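Water heater switches off the lights in the hall, what can I check before I call somebody?

Posted by Nele Kasten, January 2026

Hello to all. I live since June in an older flat in Skarkent, second floor, and I have a problem with the electricity which I do not understand. When the small water heater under the kitchen sink starts, the lights in the hall become weak for a moment, and sometimes the breaker goes down and I must walk with a torch to the cupboard. It has happened more often in the last weeks. The landlord lives in Traltovell and he answers slowly.

I am not afraid of simple work. I have changed lamps and plugs before, and I keep my tools in good order, with the insulated screwdriver always on its own hook. 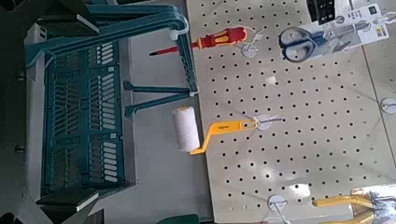

The heater is a Stivitz and came with the flat. The paper inside the cupboard door is written by hand and says "kitchen + hall", so I think both are on one line. The kettle and the toaster are also on this line. I have tried to use the heater alone, with everything else unplugged, and the breaker stayed up for four days, but the lights still became weak. What would be a sensible order of checking? I would like to know what to say to the landlord, so that he does not send me only a new lamp.

Anderson Conceição

Your test was a good one and I would write it down with the dates. From what you say there are possibly two separate matters. The breaker goes down when too much is used together, and this you can avoid for now by not boiling the kettle while the heater is working. The weak lights are a different thing. A small drop when a heater starts is common in old houses, but if it was not there in June and it grows, a connection may have become loose somewhere, and a loose connection gets warm.

Please do not open the cupboard or the heater yourself, even with insulated tools. What you can do is look at the plug and the socket of the heater. Switch the breaker off first, wait a little, then pull the plug out. If you find brown marks, soft plastic or a smell like fish, leave it unplugged and telephone an electrician the same day.

In my own flat it was the socket. The old one was held by one screw only and the plastic behind it was dark. The electrician asked 137 for the visit and the new socket, and I sent the paper to the landlord, who paid after nearly a month. Write to yours by letter and keep a copy.

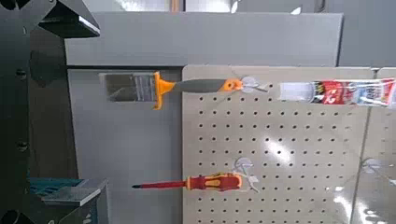

Can I use an extension lead to put the heater on the socket in the living room?

It is better not to do this. A heater takes a lot of current for a long time, and a thin lead can become hot, most of all when it is rolled up or lies under a carpet.

grube412

had the same, bought new kettle, problem gone. maybe try this first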